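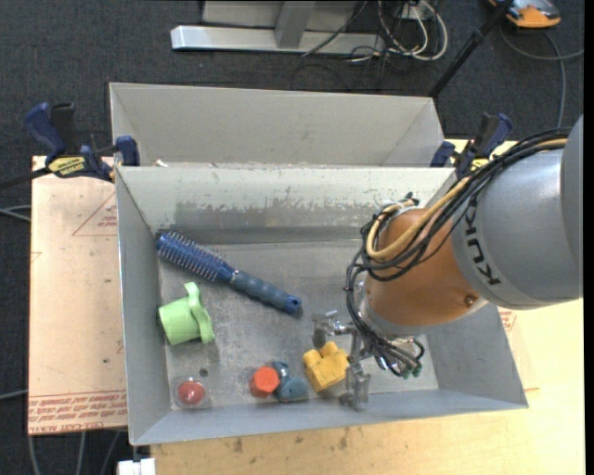

Kondville changes curbside recycling rules for coated metal

Monday, August 28, 2023

Kondville residents will have to keep painted and powder-coated metal out of their curbside recycling carts under rules approved by the town's public works department. The change applies to shelving, trays, storage bins and similar household items. Food and drink cans are not affected.

Coated metal will be accepted at the Tredham Road transfer station, which is open seven days a week. Households may bring up to 300 pounds per visit at no charge. Loads above that limit will be weighed and billed at the commercial rate.

The department said coatings burn off during melting and leave residue that lowers the grade of the recovered metal. Goltine, the contractor that sorts the town's recyclables, rejected 79 loads in the 12 months ending in February. Most contained coated sheet metal mixed with cans – a combination the sorting line cannot separate by magnet alone.

Items must be empty and no longer than 7 feet. Plastic handles and rubber feet should be removed where this can be done with hand tools. Rust and peeling paint are not grounds for refusal. Sealed containers, gas cylinders and anything that has held solvent must go to the hazardous waste counter, which keeps separate hours.

Carts found to contain coated metal will be tagged and left at the curb. After two tags, collection is suspended until the cart has been inspected.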